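Nimside Equipment Planning: Garment Handling Gallery

Nimside is budgeting for handheld grippers to record clothes handling in ordinary bedrooms. This page goes with the purchase plan that Pascal Pons is putting together for May. The plan covers the grippers, spare finger pads, storage and the hours needed to run them. Figures are for the first order only and leave out delivery.

The request is for 4 grippers, to be used as two pairs. Grallora and Citorness have both been asked to quote. Prices should be listed per gripper, with mounts and pads as separate lines, so that the two quotes can be read side by side.

Coats and jackets. Thick cloth, a heavy collar and snap fastenings, with the work done on a bed. Coats take longer per item than anything else on the list, so they have the largest share of the paid hours.
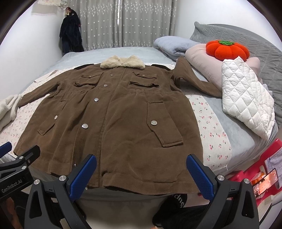
Should spare pads be bought with the first order or later?
Buy them with the first order. Pads are the part we expect to replace most often, and a separate delivery would add a second carriage charge. The plan allows for 13 spare pads, kept at the Toft store and signed out as needed.

Other lines in the first order:

Carry cases, one per pair, with a cut-out for each gripper.
A small set of hand tools and replacement screws.
Storage drives, with enough room for a full week of recording before anything has to be copied off.
Labels for the cases and the drives.

The ceiling for the whole order is 4,000 pounds. If both quotes come in above that, the second carry case goes first and the drives stay. Pascal would like the pads left alone whatever happens.

Trousers and other flat items. Two grippers are needed when a garment has to be held on one side and moved on the other, and this is why the plan counts in pairs.
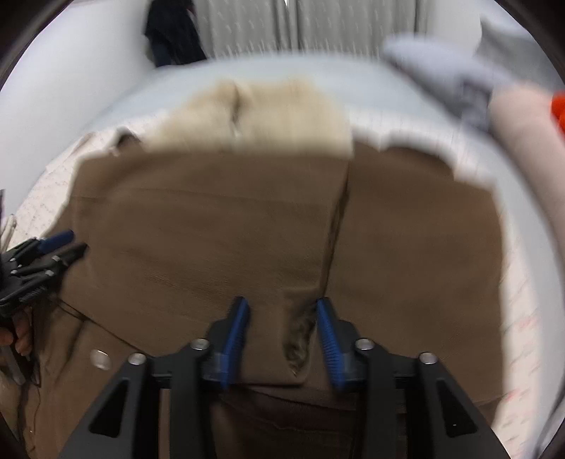

Hours are the other half of the budget. We have put down 43 hours for the first round, split between coats, trousers, shirts and bedding. Setting up and packing away are included in that number, as is time spent checking files at the end of each session. Travel is on a different sheet.

Bedding may be moved to a second round if the coats overrun. Shirts stay in the first round either way, as they use the same settings as the trousers and need no extra parts.

Suppliers have been asked to state how long they will stock the same pad. A change of pad halfway through would mean buying a new set for every gripper, and there is no money set aside for it. Citorness has replied on this point and Grallora has still to answer.

Questions about the order go to Pascal Pons at the Nimside office, mornings before 11.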